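**Floor rules for laundry robots** (people also say *floor practice* or just *the floor sheet*) are the house rules a crew follows when a mobile robot with arms is doing laundry chores in a room that people also use. I've been keeping this entry on the Prernen wiki for a while now, and I write it the way I talk, so bear with me! Last big edit: Aug 7, 2020.

## What the term covers

Mostly it covers the dull stuff. Where cables go, who can walk where, what a hand can hold while the base is rolling, when somebody has to say "stop" out loud. It doesn't cover the robot's software, and it isn't a replacement for the real safety standards. If you want those, ISO 10218 is the one for industrial robots and ISO 13482 is the one for personal care robots, and you should read them (yes, the whole thing, with coffee). A floor sheet sits underneath all that. It's the page taped up by the door.

I like the term "floor rules" because so much of it really is about the floor. Arms get all the attention, but a base that rides over a plug or drags a bag along with it can ruin your afternoon just as fast.

## Where the rules came from

The first written version I know of came out of the Dondelholm workshop, where Myung-ja Ok had a one-page list going that was mostly about baskets. Ultbridge picked it up, added a section on cables, and passed it over to us in July with a lot of handwriting in the margins. We've kept most of the margins. Our own log had 2,422 chore runs in it when I started this article and it's at 3,761 as I type, and just about every rule below got reworded somewhere along the way.

## The rules themselves

### Cables and loose stuff

Walk the floor before you start. Any cable that can be moved goes to the wall, and any cable that can't be moved gets pointed out to everybody in the room. Plastic is its own line on the sheet: bags and sheets get picked up, the clear ones especially, which are so easy to miss on striped carpet. Small scraps too. You'd be surprised how long this takes the first few times, and then one day it's just a habit, like checking your mirrors.

### Hands near the floor

Fingers stay open when a hand is pointed down at the carpet and there's nothing to pick up. Low moves are slow moves. We use 200 millimeters above the floor as our line: below it, the arm goes at its slowest setting and the operator watches the hand instead of the monitor.

### Carrying

A basket gets two hands, one on each side, on the rim. Light loads only (a couple of pieces of clothing is plenty for practice). The base doesn't turn quickly with a basket up front, and the basket gets put down before anybody talks about what to do next. Young-sook Pyo wrote that last part after a very long meeting held with a robot's arms out.

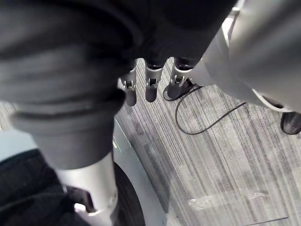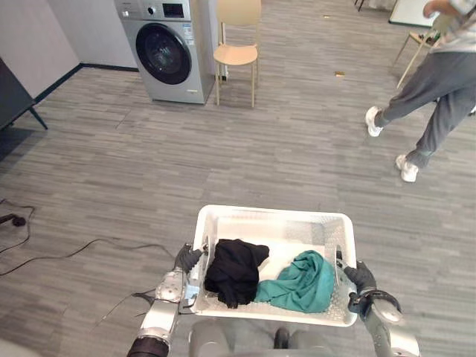
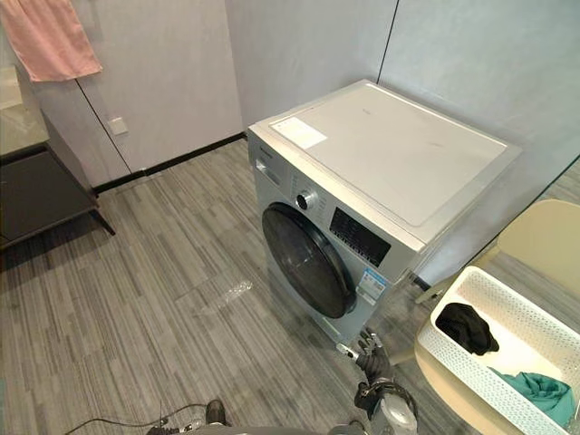

**Ezekiel Montoya**
*Floor lead and keeper of this entry, Prernen*

### People in the room

We let people walk through, and plenty of crews don't. Our rule is that you pass where the operator can see you, you keep moving, and you never cut between the robot and the thing it's heading for. Want to stop and watch? Great, do it from behind the operator. Closed shoes for everybody, me included, even in summer.

### The washing machine

The machine counts as part of the work area, so treat its door like a moving part. Before a run, one person checks whether the door is open or shut and says so. If the hand is working low by the front of the machine, no one reaches for the knob or the drawer. The sheet also wants the machine unplugged for any run that only practices reaching and carrying, and I'd fight for that one.

### Chairs as tables

A chair is allowed as a place to set the basket down if the seat is flat and the chair doesn't roll. This is an old argument! Antoniadis (their sheet is much stricter than ours) wants a proper table every time. I get it, but homes have chairs, and I'd like the practice room to feel a bit like a home.

## Calling a stop

Anyone can call it. You say "stop," the operator stops, and the reason comes afterward. After 3 stops in one session we break for the day and go over the log together. Tímea Fekete would like that number to be lower, and she's made a decent case for it on the talk page.

## Things people still disagree about

- Whether clothes should be a different color from the basket. I say yes, it makes them so much easier to follow from the operator's seat.
- Whether the floor walk needs one person or a pair.
- Soft covers on the hands. A-yeong Joo wants them inspected before every run for snags; our sheet only says "regularly," and I admit that's a mushy word.
- Whether music is okay. (It's okay at our place, low.)

## See also

- Basket handling, two-arm
- Cable walk
- Door state callouts
- Ultbridge margin notes, scanned copy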